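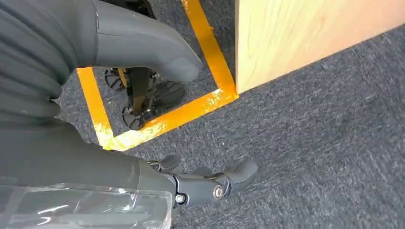
Filed under: Home Workshop > Storage > Paper and card

Keeping small cards and slips in order

Guarantee cards, paint references, key tags, spare fuse ratings and the slips that come with taps and hinges are usually kept in one drawer. The drawer fills, the slips at the bottom curl, and the one that is wanted is the one that has been thrown out. A slotted or divided holder takes an hour to set up and very little time to keep.

Sort before buying or making anything. Empty the drawer on to a clear surface and make piles by room or by trade: plumbing, electrical, paint, joinery, appliances. Sorting by date is less useful in practice. A person looking for a cartridge size knows that it belongs to the kitchen tap and seldom knows when the tap was fitted.

Slips thinner than a postcard will not stand up on their own. Paste them on to card cut to one size, or put them in stiff clear sleeves. Use paste sparingly and press under a board overnight. Thermal till receipts should be photocopied, as the print fades and many adhesives speed this up. Keep the copy and the original together.

Write the heading along the top edge, in pencil first. Block capitals are easier to read at a slant than joined writing. Put the item, the size and the supplier on the first line and everything else below it. For paint, add the room and the sheen. A colour name alone is not enough, as makers drop colours and reuse the names. 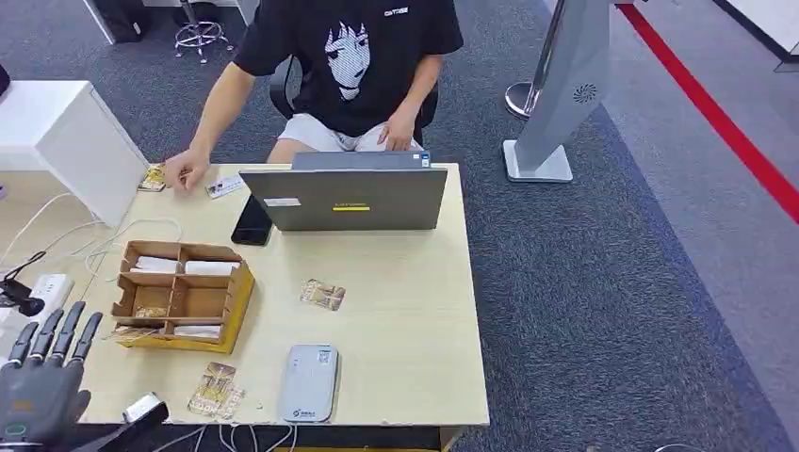

How wide should a slot be for ordinary card?

Allow 2 mm for a single card and a little more if the card is in a sleeve. A wider slot lets the card lean, and once it leans the heading is hidden by the one in front. Cut a trial slot in scrap from the same board and try it with the thickest card in the set.

For a wooden holder, set the slots 16 mm apart, centre to centre. This leaves enough room for a fingertip. The depth should be at least a quarter of the height of the card. Cut the slots before trimming the block to length, and clear the dust from the bottom of each with a folded strip of abrasive paper. Leave the insides of the slots bare. Varnish builds up there, narrows the gap and in warm weather will stick to the card.

Beech and birch hold a clean edge. Softwood will do if the saw is fine, but the walls between slots break easily where the grain is short. Keep the slots running across the grain only if the block is thick; otherwise run them with it.

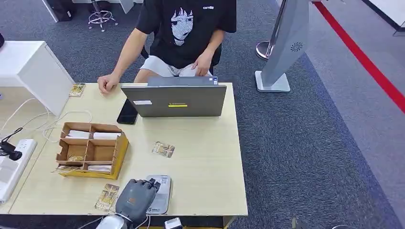 Miltthorpe Tool Library | Small Storage Group

Boxes with dividers suit items that are not all one size. Interlocking card dividers are made by cutting each strip halfway through and sliding the strips together. Mark all strips in one go, clamped edge to edge, or the cells will come out uneven. The cut should be the thickness of the board and no more. If the grid is slack, a thin line of PVA at each crossing will stiffen it, but it can then no longer be folded flat.

Corrugated board has a direction. Cut the dividers with the flutes upright, which resists crushing. Trim with a new blade against a steel rule, in several light passes. Cover the cut edges with paper tape if the box will be handled daily.

Do not keep paper in a loft or against an outside wall. Damp is the chief cause of curling, and a holder made of untreated board will take up moisture along with the cards. A shelf at eye level in a hall cupboard is suitable. Leave a gap of 20 mm behind the holder so that air can move.
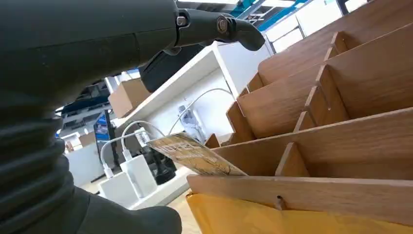

Cards should be checked once a year; December is convenient, as appliances are often replaced then. Remove anything for an item no longer in the house. If an appliance is passed on, its card should go with it. Where a guarantee has run out, keep the card if it carries a model number or part list, and strike through the date.

When a slot section is full, start a second block. Forcing two cards into one slot splits the wall and bruises both edges. Fill no block completely on the first day. Leaving 10 slots free at the end has been enough for most houses we have dealt with.

A split wall can be mended by working thin glue into the crack with a slip of paper and clamping it with a waxed card in the slot. Remove the waxed card before the glue is fully hard.

Text: Amra Dumitrescu. Checked by Žydrūnas Vanags.

Comments

Tuva Sjögren
Would add that ball pens skip on sleeved cards. The Bokine film pens are fine, though they need a minute to dry.

Vsevolod Marchuk
I cut mine on a table saw with a thin kerf blade and the slots came out too tight for sleeves. Ran the block over a second time with the fence moved by a paper shim. Worked, slow.

Iqra Minhas
Is plywood all right for the slotted block? I have Rurnar offcuts to use up.

Amra Dumitrescu
Iqra, birch ply is fine if the outer veneer is scored first. Otherwise it tears along the slot.

Home | Tips A-Z | Storage | Adhesives | Opening hours | Borrow a tool | Contact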